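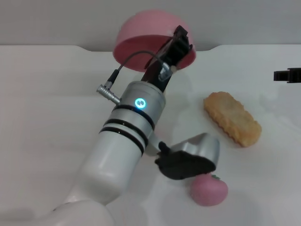
Gripper comparison at the Vedmont workshop: a pink bowl held near its rim, with a toy apple on the table beneath a second gripper.

GRIPPER TRIALS: GALLERY AND NOTES
October 28, 2020

The Rahman Laboratory for Applied Handling has completed the first stage of its comparison of small two-finger grippers. The work was carried out at the Vedmont workshop between May and the end of the summer, and was intended to help the laboratory decide which finger design should be fitted to its arms for the coming teaching year. This page gives a short account of the trials for visitors, students and partner institutions.

Two finger designs were compared. The first, known in the laboratory as the Nornetti pattern, has a stiff finger with shallow ridges on the inner face. The second, the Huvier pattern, has a narrower finger with a replaceable pad. Both were driven by the same controller and closed at the same speed. The closing force was set at the beginning of each session and was not altered until the session had ended.

Objects and table

The trials used household and toy objects that are familiar, inexpensive and easily replaced. They were chosen for their shape. A bowl presents a thin curved wall and can be held only where the fingers are able to pass on either side of it. A toy apple is round and offers no flat face, and its leaf and stem can come between the finger and the surface. A flat toy food item with a wavy edge lies close to the table, and the fingers must come down very low before they can close on it.

A plain white table was used throughout. Operators asked early in the work for a patterned mat, which would have made it easier to judge distance by eye. The request was declined for the first stage, as the mat might have affected the cameras, and it will be considered again in the second.

Holding the bowl

Lifting the bowl by its rim was the task on which the two patterns differed most. The Nornetti finger held the wall firmly, but the bowl often turned about the point of contact once it had left the table. Operators found that a hold taken lower on the wall reduced the turning, although it also required a wider opening and a slower approach. The Huvier finger allowed less turning. Its pads, however, showed wear sooner than had been expected, and a set had to be replaced after 20 sessions.

A tilted bowl was recorded as a successful lift provided that it remained in the gripper for 8 seconds. Some members of the laboratory considered this rule too generous, given that a bowl with anything in it would have been emptied. Tilt is to be recorded separately in future.

Approaching the apple

The apple was approached from above in every trial. Either pattern could lift it when the fingers came down evenly on both sides. When one finger arrived first, the apple tended to roll, and the operator was permitted one further attempt before the trial was closed. Trials in which the leaf was caught between the finger and the apple were counted with the rest and marked in the log.

The flat item

Results for the flat item were poor with both patterns, and the laboratory does not regard them as a fair basis for comparison. The height of the wrist above the table had not been set in the same way on each arm, and the difference was large enough to matter for an object of this kind. The affected trials have been kept in the record with a note.

Cables and connectors

The routing of cables received more attention than had been planned. A loop that is too short pulls on the connector when the wrist turns, and a loop that is too long may touch the objects on the table. A standard length has now been agreed, and operators are asked to check the connector by hand at the beginning of each session. The workshop handbook has been amended accordingly.

Extent of the record

The first stage produced nearly 2,000 trials. Of these, 737 concern the bowl. The remainder are divided unevenly between the apple, the flat item and a number of objects that were withdrawn when they proved too heavy or too smooth to be useful. The log gives the object, the finger pattern, the closing force and the result for each trial, and may be consulted at the workshop by prior arrangement.

The laboratory has not yet chosen between the two patterns. A second stage will repeat the bowl trials with a revised Huvier pad and will set the wrist height in the same way on every arm. Enquiries about the trials should be addressed to the workshop office at Vedmont.

Related items

Setting wrist height: a note for operators
Vedmont workshop handbook, revised section on cables
Finger pads: materials and replacement
Arranging a visit to the workshop
Controller settings used in the first stage
Previous gallery: the Vedmont workshop in May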